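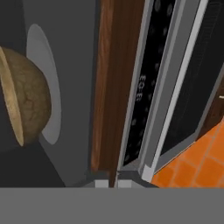

4.2 How reminders are worded

Small firms dislike asking for money they are owed, and their prose shows it. The reminder letters supplied by Bernel, a bookkeeping service for sole traders, open with an apology more often than with the sum outstanding. One joiner wrote that he was "so sorry to be a pain" to a customer who had owed him for a kitchen since January. The customer did not reply, perhaps feeling that the apology had settled the matter.

We sorted the letters by tone into 4 groups: apologetic, neutral, firm and legal. Two coders worked separately and then met to argue. Most of the arguing concerned the phrase "just a gentle nudge", which Camacho took to be apologetic and Meléndez took to be a threat. It was coded as apologetic, under protest, and the protest is recorded in the appendix. 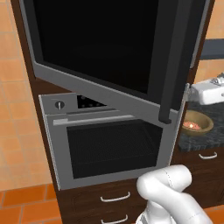
Figure 2. Wall oven built into a brown wooden cabinet, with the large black appliance door above it standing open.

Neutral letters were the shortest. They gave the invoice number, the sum and the date it fell due, and stopped. Their authors told us in interview that they worried about sounding cold. The customers we spoke to had no memory of the tone at all, though several remembered the sum to the penny.

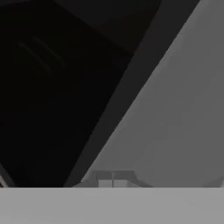 4 min read

Firm letters raised a different difficulty. Traders who used the Briment template sent the same wording to every late payer, including one who was late by a single afternoon and happened to be the sender's mother-in-law. Those who wrote their own letters made finer distinctions, but took up to 20 days to get round to it, by which time the distinctions had gone stale.

Legal letters were rare and mostly borrowed. The owner of Quezada, a sign-making firm, had copied hers from one she had received herself, and had left the other firm's name in the second paragraph. She was paid within the week. We draw no conclusion from this and would advise readers to resist doing so.

A limit should be admitted. Bernel's clients chose which letters to share, and people seldom volunteer the ones they wrote late at night in a temper. Section 4.3 takes up the telephone call, which our respondents feared more than any letter and made far less often than they claimed.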